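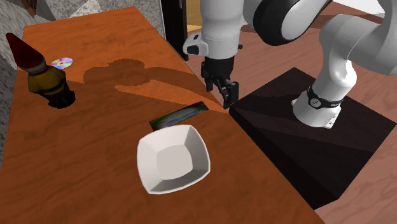
Section 2: Setting Up Your Raltico Phone for the First Time

Welcome, and thank you for choosing the Raltico! We know how tempting it is to skip straight to the fun part, but a little patience this evening will save you a good deal of fiddling later on. Set aside a quiet half hour, pour yourself something nice, and work through the steps in order. If you are moving over from an older phone, keep it close by and switched on, and please don't erase anything from it until you reach the end of this section.

Before you begin

You will need the phone, its charging cable, the small metal pin from the lid of the box, your SIM card, and the name and password of your home Wi-Fi. The battery leaves us partly charged, but we would like you to plug the phone in anyway and let it reach at least 29 percent. The setup program will not install updates below that level, and it can be a bit grumpy about telling you why it has stopped.

Inserting the SIM card

1. Make sure the phone is turned off.

2. Find the tiny hole on the left side, just under the volume buttons. Push the pin straight in until the tray pops out a little way, then draw it out with your fingernail.

3. Lay the SIM card in the tray with the gold contacts facing down and the clipped corner matching the clipped corner of the tray. There is room for 2 cards. If you only have one, use the slot marked A.

4. Slide the tray back until it sits flush with the side of the phone.

Caution: The hole on the bottom edge, next to the charging port, is the microphone. Please don't put the pin in there! Damage of this kind is not covered by the warranty.

Turning on and connecting

5. Hold down the power button until the Raltico name lights up, then let go. The very first start takes longer than the ones after it, and the screen may go black once along the way.

6. Choose your language and region, then pick your Wi-Fi network from the list. Type the password slowly (capital letters count) and tap Join.

7. If an update is offered, accept it. Leave the phone plugged in and let it restart by itself.

Note: Phones shipped before July will usually be offered 2 updates, one straight after the other. Go ahead and install them both. 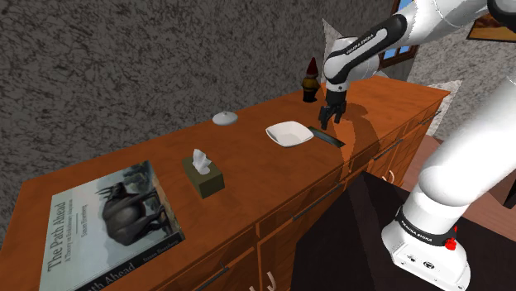 Your new phone can copy contacts, photos and messages from the old one through the Livau transfer app, which is already installed. Both phones need to stay still and close together the whole time, so choose a flat surface you won't need for a while. The top of a dresser does very well, and if a big hardcover like The Path Ahead is lying there, its cover makes a nice level spot for the pair of them. Keep them face up so that you can read the messages as they come along.

8. Open Livau on the new phone and tap Receive. On the old phone, download Livau from its app store, open it, and tap Send.

9. A code appears on both screens. Check that they match, then tap Confirm on each.

10. Tick the items you would like to bring across. Photos and videos take the longest by far, and you are welcome to leave them unticked and come back for them another day.

11. Tap Start. When the green check mark appears, tap Done on both phones.

If the transfer stops with error 143, the old phone has most likely gone to sleep. Wake it up, set its screen timeout to the longest choice, and tap Resume. Anything already copied will be kept.

Caution: Text messages sent while the transfer is running may not be copied. Wait until step 11 is finished before you write to anyone.

For fingerprint unlocking and screen brightness, please turn to Section 3.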